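Ridamby sample handling project
Progress report to the Zeleke fund, second period
Prepared by the project lead, Lernance

Where we are

We are now past the midpoint of the grant and I am very happy with how it is going! When we applied, the plan was to take the most repetitive part of the tube room's work, moving capped tubes from one rack to another, and teach it to an arm supplied by Woveson. The first period went mostly to furniture, wiring and arguing over rack heights. This period we got to the good part, which is the people who know the work showing how it is done.

We have 235 usable demonstrations recorded since the last report. The four technicians who signed up at the start are all still with us, and two more have asked to join (we will need to adjust the rota, see below).

Work on the demonstration table

All recording now happens at one table in the back bay. The technician holds a gripper in each hand and moves tubes between the orange plastic rack and the small wooden one. Orange is what the incoming tubes arrive in at our site. The wooden rack has wider gaps between holes and stands in for the analyzer tray until Woveson delivers the real insert, which is due in June.

Using two hands was the technicians' own idea. Our original plan had one gripper doing everything, and they told us within the first morning that this is just not how anyone handles a tube – one hand carries, the other steadies the rack or gets ready for the next. We changed the protocol and asked Woveson to quote for a second arm. The quote fits inside the equipment line as long as we skip the spare controller.

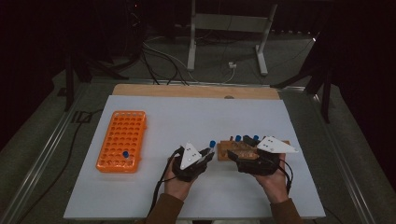
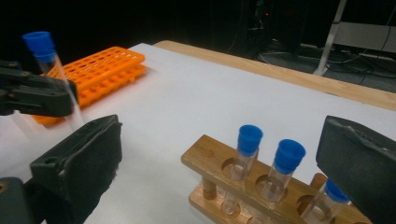
Blue-capped tubes, the orange rack and the wooden rack, with the hand-held grippers at work.

What the technicians are telling us

We hold a short feedback session at the end of every recording block, and these have been lively. The main points so far:

The grippers are tiring at first. Wrists complained in the first couple of sessions, less so afterward. We cut recording blocks to 24 minutes with a proper break between them, and we would like to keep that limit even if it slows us down.

People notice things they had stopped noticing. Several technicians said that slowing down for the recordings made them aware of small habits, like turning a tube a little before setting it down so the label faces out. Some of those habits are now written into the bench guide for new starters, a nice bonus we did not plan for.

There is still worry about jobs. It came up in the first session and it came up again this period. Our position has not changed: the tube room keeps its current headcount through the grant and the year after it, and the hours freed go to the result checks that currently get squeezed into the end of the late shift. I have asked Ridamby management to put this in writing for all staff, including those outside the project, and a draft is with them now.

Changes to the work itself

The arm is not moving live samples yet and will not do so in this grant period. Even so, the project has already changed a few things in the room. Rack filling used to be done by whoever was standing closest. It is now a named task on the rota, partly so that we could schedule recordings around it, and the technicians want to keep it that way. Two of them have started going through the recordings with our engineer to mark which attempts are good enough to learn from. They are quick at it and much stricter than we are. Lernance would like to make this a paid half-day role, and we will send a separate request.

Problems and delays

The cables from the hand grippers are a nuisance. Technicians want more slack when reaching for the back of a rack, but more slack means more cable lying on the table. We have tried clips and a longer lead and are not satisfied with either.

We also lost a week of recording to a mix-up over bookings for the back bay. The bay is now reserved for us every morning until 11.

Next period

Fit the analyzer insert and repeat a share of the recordings with it. Install the second arm. Run the first unattended transfers with water-filled tubes, with a technician at the stop button. Bring the two new technicians in and settle the rota with the shift leads.

Spending is on plan apart from the controller change described above.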